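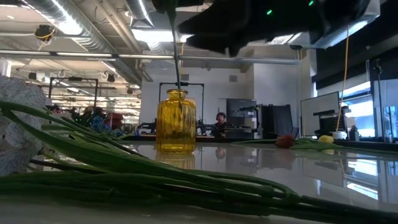
Flower arranging depends on the vessel more than most people expect, and the neck does most of the work. A stem in a wide-mouthed jar leans until it meets the rim, so every flower ends up at the same angle. A short neck with a slightly flared rim, like the one on the ribbed yellow glass vase, holds the first stem close to vertical and still leaves room for the flowers that follow. The ribs are decorative, but they break up the view of crossed stems behind the glass. A red tulip and a yellow one, both closed tight, suit a vase of this shape because small heads do not crowd the neck.

Araceli Ledesma has taught table arranging at Sotano, a homewares shop with a classroom in the rear, for 19 years. Her April course now uses artificial flowers for the first two sessions. Students can insert and withdraw the same stem all afternoon without bruising it, and the errors are easier to isolate.

Her method is fixed. Stems are laid flat on the table first, heads pointing the same way where space allows. The tallest goes in before anything else and sets the height. For a round-bodied vase she wants the finished arrangement to stand one and a half times the height of the glass - two times if the heads are small. The vase is turned a quarter turn after every third stem.

Artificial stems bring their own problems. Most have a wire core, and a bend made in the wrong place is hard to remove. 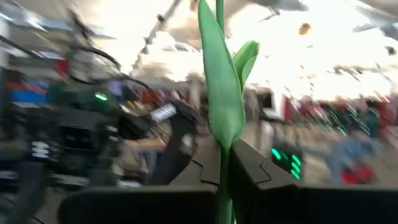

Leaves need shaping before the stem goes in. A broad leaf packed flat for shipping will stay flat, and Ledesma curves it outward with the thumb, working from the base to the tip. Smaller side leaves get a tighter curve. She leaves the lowest section of stem bare, as foliage pushed into a glass neck folds and shows through the side.

Cutting comes last. Natalia Valdovinos, who buys stock for Sotano, recommends wire cutters over florist's scissors and advises taking off less than seems necessary. Too long a stem can be bent at the foot to fit. A short one has to be raised on glass beads, and in a clear vase the beads are visible.

The Sotano course runs three sessions and costs $279, vase included. Replacement stems are sold separately.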